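Prinia drops the microphone, and we finally know why

What a fortnight on the Prinia arm! We set it 400 pick-and-place runs with small household things, and for the first stretch it was a joy to watch. Then, at run 56, it let go of a toy microphone in mid-lift, and after that it did the same thing 31 times, always with glittery or shiny objects.

Our first guess was worn fingertips, so we swapped them. No change. The real fault was in the grip check: sparkle confused the wrist camera's width estimate, so the fingers stopped closing too soon – a lovely bug once you see it. The team at Casov sent over their logs from September and there it was again, plain as day.

A fix is in testing now. The arm squeezes, waits, and checks the motor load before it lifts. We have also cut the lift speed by 10 per cent, and please keep hands off the worktop until the light goes green.

Next up is the corner test, with the microphone pushed right back against the wall. We're very keen to see how the new check copes there.
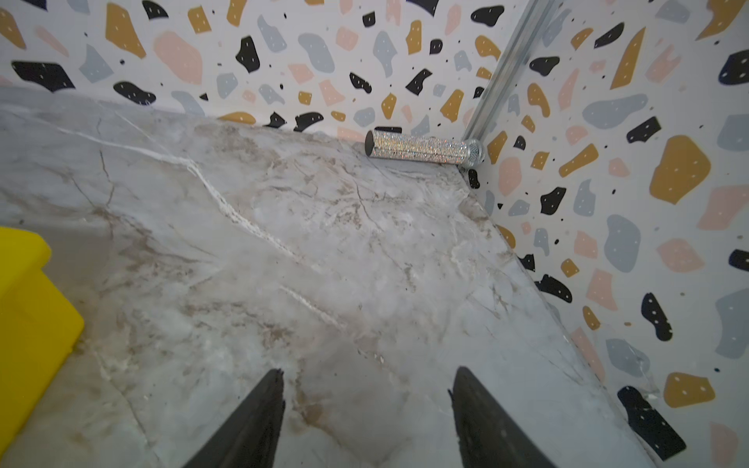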